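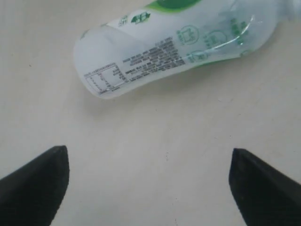
Why print so much on something that is empty in four swallows, one respondent in the Skerndale survey asked, adding that she had bought the same kind of cultured milk drink for years and could name the color of the bottle but none of the words on it.

4.2 Reading small print on a curved surface

The respondent's question was repeated in other forms across the comments and is taken up in this section. Drinks of this class are commonly sold in small plastic bottles with a narrow neck and a body that swells and tapers. The label must carry the brand, the kind of drink, the nutrition table, the storage advice, and whatever marks the maker wishes to add. On a flat carton these items can be laid out on separate panels. On a rounded bottle they share one continuous surface, and a buyer sees only part of it at any time.

The Skerndale survey collected 271 written comments from 67 households. Each comment was sorted with the Cleritz scheme, which separates remarks on finding a piece of information from remarks on reading it once found. The distinction proved useful. Many respondents who said that a label was "too small" went on to describe a problem of finding: they had turned the bottle more than once before meeting the nutrition table, or had taken one round mark for another. Others had located the table at once but could not make out the entries.

Three features of the package were mentioned in connection with reading. The first was gloss. Smooth plastic returns a narrow band of bright light, and any print under that band is lost until the bottle is moved. The second was the see-through label. Where the wrap is partly clear and the plastic behind it is milky, dark gray print keeps a fair contrast, but the edge of the wrap is hard to find by eye. The third was the direction of the print. A bottle laid on its side on a table presents text at whatever angle it happens to come to rest, and several respondents reported reading the dense lines only after standing the bottle up again.

Color did more of the work than the authors had expected. In the Joltadano interviews, which followed the survey, participants asked to describe a familiar drink began with the color of the bottle or of the band around it, then gave the brand, and gave the kind of drink last or left it out. Green on white was described as easy to pick out on a shelf. It was also described as easy to confuse, as a number of neighboring products used the same pair of colors.

The order in which the words are set may help here. Figure 4 gives a case in which the brand and the kind of drink stand together, one line over the other, in the same color and on the lower half of the body, with the smaller marks kept to other parts of the surface. A buyer who finds the brand has therefore found the name of the drink as well.

Figure 4. Green lettering on a white, translucent bottle held upright. Upper line: 味全 (brand). Lower line: 乳酸菌饮品 (lactic acid bacteria beverage).
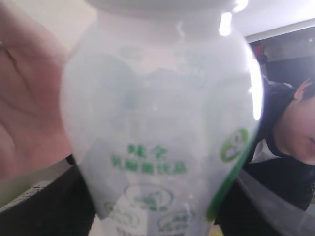 Pairing of this kind was rare in the Pacheco collection of drink labels, which was used for comparison. More often the brand was set large at the shoulder and the kind of drink was placed lower down in a lighter type. Interview participants shown such labels tended to name the brand correctly and to guess at the rest – "yogurt," "milk," and "some sort of juice" were all offered for cultured drinks.

Round and oval marks raised a separate difficulty. Participants treated them as a group, whatever each one said. A mark about recycling, a mark about ingredients, and a mark that was simply part of the design were all taken as signs of approval by an outside body. Where 2 or more marks of one color and similar size were printed close together, most participants did not attempt to read the lettering inside them.

The comments do not show whether clearer labels would change what people buy, and the survey was not designed to test this. Handling is considered in Section 4.3, together with the question of how far a hand around the bottle covers the print that its owner is trying to read.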